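Drastimwood Table Brooms and Baskets: Questions We Get

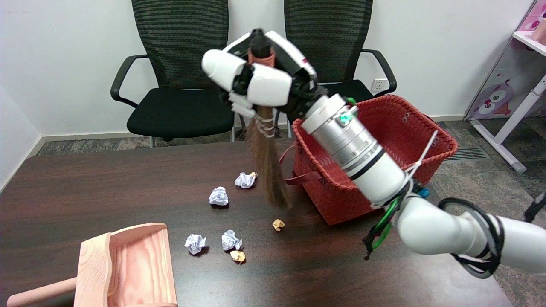 Most of what follows came in by email, and a fair amount of it came in more than once. Hawi Gidey answers the mail and has asked me to write it all down so she can do something else with her mornings. Last gone over 15 Oct 2018.

What is a table broom for?

Tables. Also desks, workbenches, the top of the piano if you eat near the piano. It moves small dry things from where they are to where you want them: crumbs, eraser bits, paper scraps, the little balls of receipt that collect around anyone who does their own taxes. You can use it on a floor if you enjoy bending over.

How is it different from the brush that came with my dustpan?

The bristles are longer and they hang in a narrow bundle, bound in a few places so they stay together. A dustpan brush is wide and stiff and tends to shove. With a bundle you work mostly with the tips, and you can get between the lamp and the pencil cup without relocating either.

I sweep and the crumbs fly onto the floor. Is my broom defective?

We have had several brooms mailed back for this and all of them were fine. Slow down. Hold the broom nearly upright, let the tips just touch, and pull toward yourself in short strokes. People who sweep away from themselves are feeding the rug.

Will it pick up crumpled paper?

It won't pick up anything. It will push crumpled paper along nicely if the paper is balled up loosely. A tight little ball rolls, and once it's rolling you are playing a sport. Bring it in with the side of the bristles, or use your fingers, which were free.

Can I sweep straight into the basket?

Only if you put the basket on a chair with its rim below the edge of the table, and only if you have decent aim. With the basket standing on the table, the sides are too tall to sweep over. Gather everything into one pile next to it and lift the pile in by hand. Etenesh Weldu uses an old postcard as a scoop and would like it known that this works better than the scoop we used to sell.

Do crumbs fall out of a woven basket?

Out of the body, very little, if the plaiting is tight. Some of our baskets have holes along the rim, and a basket filled that high has other problems. For coffee grounds, glitter or anything finer than toast, line it with a sheet of newspaper. We don't recommend glitter generally.

Which basket should I get?

The Ayele is the one we suggest for a table. It is small enough to leave out and large enough that you won't be emptying it after every envelope. The Asteck is the big one. People buy the Asteck for their desk and write to us a week later from behind it.

Does the red rub off?

Not when dry. If you set a wet basket on a pale tablecloth and leave it overnight, you may have a pink rectangle in the morning. Mitiku Worku has the tablecloth, if you'd like to see one before deciding.

How do I clean the broom?

Knock it against the back step. That takes care of most of it. If it has gone greasy (kitchen tables, mainly), swish just the tips in lukewarm water with a drop of dish soap, rinse, shake, and hang it up until it is completely dry. Don't soak it. The bindings don't care for soaking and neither does the handle. Don't put it in the dishwasher. We used to leave that sentence out.

How do I clean the basket?

Turn it upside down and slap the bottom. Wipe with a damp cloth. An old toothbrush will get into the weave if jam is involved.

Should I store the broom standing on its bristles?

No. They take a bend, and then you own a broom that only sweeps left. Hang it from a nail, or lay it flat in a drawer. You can lay it across the top of the basket too, which looks good right up until you need to throw something away.

My bristles are shedding.

New ones do, for the first couple of weeks. Comb them out with your fingers over the trash and most of the loose ones will leave at once. If it's still shedding after that, send it back and Hagos Hadgu will rebind it or replace it.

The cord on the handle has come loose. Can I fix it myself?

Yes. Wind it back on tightly, tuck the end under the last few turns, and pull. Tape also works and we will try not to look. If the whole band has gone, we mail out replacement cord in lengths of 126 inches, which is more than you need, so you get a practice run.

Is the broom safe on a varnished table?

Used dry and lightly, yes. The thing that scratches tables is grit, and it will scratch no matter what you push it with. If there's sand on the table, lift the worst of it off with a damp cloth first and then ask who brought it in.

How long does a broom last?

Tekle Gashaw has used the same one on his workbench for three years, and it is shorter than it was. On a dining table you should do better than he has. When the tips are worn down and splayed, trim them straight with kitchen scissors and you'll get a while longer out of it.

Do you sell them in sets?

We do. A broom and an Ayele together cost slightly less than the two apart. We tried a set with two brooms last July and learned that one table needs one broom.

Can I see them before I buy?

The shop is in Mernville, at 677 on the main road, up the stairs with the loud door. Call ahead if you're coming a long way, as we keep about 900 square feet of stock and it is not arranged for strangers. Please put the brooms back hanging up.

I have a question that isn't here.

Write to Hawi. Mention that you read this page first.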